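FIKWOOD AND NORKTHORPE HOUSEHOLD TECHNOLOGY GROUP

Minutes of the general meeting held on 28/03/2026 in the upstairs room, Norkthorpe Library

Present: 15 members. Apologies were received from two members.

1. Minutes of the previous meeting

Agreed with one correction. Under item 4, "dishwasher" should read "dish rack". The Chair signed the corrected copy.

2. Matters arising

The Secretary has written to the library about the broken blind. No reply yet.

The question of whether to buy a second extension lead was left over again. A member offered to bring one from home.

3. Report on the shop-floor visit

Four members visited the Cornatetti packing unit at Fikwood, where a two-armed machine has been on trial filling shelves and folding cartons. The Visits Secretary gave the report.

The machine folded flat cartons well when they were fed to it squarely. When a carton arrived with a bent flap it stopped and a light came on. A member of staff then had to walk over, straighten the flap and press a button. During the visit this happened nine times in 40 minutes. Staff told the visitors that this was a fair morning.

Shelf filling was slower. Tins and boxes gave no trouble. Bags of rice and anything in soft film were left in the tray for a person to do. The machine does not sweep up, and a split bag has to be cleared before it will carry on.

Asked whether it saved anybody any work, the shift supervisor had said it saved the dull part of the job and added a different dull part. One of the visitors thought this was unfair to the machine, as the same supervisor had also said she would not want it taken away. Both remarks are recorded at the request of the members concerned.

The Chair thanked Cornatetti for the tea and the tour. A letter to be sent.

4. Home trial of the Fitzsimmons laundry arm

The member hosting the trial reported on the first month. The arm is fixed to a stand beside the washing machine and needs a clear space in front of it, so the ironing board now lives on the landing.

It can empty the drum, though it tends to leave a sock behind in the rubber seal. Towels are folded in half and half again and come out fairly neat. Shirts are not folded in any way the household would call folding. It will not pair socks. Fitted sheets were tried once and given up.

In reply to questions, the member said that the noise was no worse than the spin cycle, that the cat keeps away from it, and that it had not torn anything. It did pull a button off a cardigan, but the button had been loose.

A member asked if it was quicker than doing the job by hand. It is not. A load of towels takes up to nine times as long, but it can be left to get on with it during the day. Several members said this would suit them. Others said they would sooner have the floor space.

The trial will carry on until July, when the arm goes back.

5. Discussion: can machines do the chores yet?

The Chair opened the discussion and asked members to keep to what they had seen for themselves or could show on the screen.

One member's view was that the answer is yes for floors and lawns and no for nearly everything else. Robot vacuums were mentioned by several people as the one machine they would replace if it broke. Stairs remain a problem.

On washing up, it was felt that a dishwasher already does the washing and what people want is something to load it. Two members had seen demonstrations of loading. In both, the crockery was all of one kind and set out in advance. 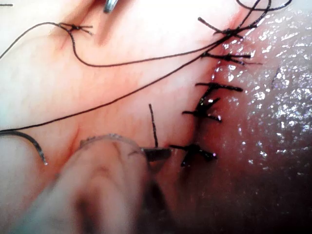 Mending was raised next, as the group had asked in the autumn whether any machine could sew on a button or close a split seam. The member who brought the item said that no product she could find would do it in the home, and that the closest work she had come across was in surgery. The picture was put up on the screen. She pointed out the row of five black knots along the closed cut, each one tied separately with its ends trimmed short, and the robot's grasper at the lowest of them. Her argument was that handling fine thread near soft material is plainly something a robotic tool can be part of, and that a trouser hem ought to be an easier thing to work on.

Against this it was said that the picture does not tell us how much a person was steering. Another member said that thread is awkward stuff, and drew attention to the long loose lengths trailing over the pale tissue, which she would expect any machine in a sewing box to get caught up in. A third asked for the picture to be taken down while people were eating, and it was.

It was put to the meeting that price matters more than skill, and that a hem costs very little at the repair shop in Norkthorpe. There was general agreement on this.

No vote was taken. The Chair summed up the feeling of the meeting as "some chores, slowly, with someone in the house".

6. Future meetings

Suggestions were window cleaning machines, a talk on batteries, and a return visit to Cornatetti once the soft film problem has been looked at. The Secretary to ask about the second and third.

7. Any other business

The key to the cupboard is missing. Would whoever has it please return it to the library desk.

A member asked for the heating to be turned on before the meeting starts.

The meeting closed and the chairs were put away.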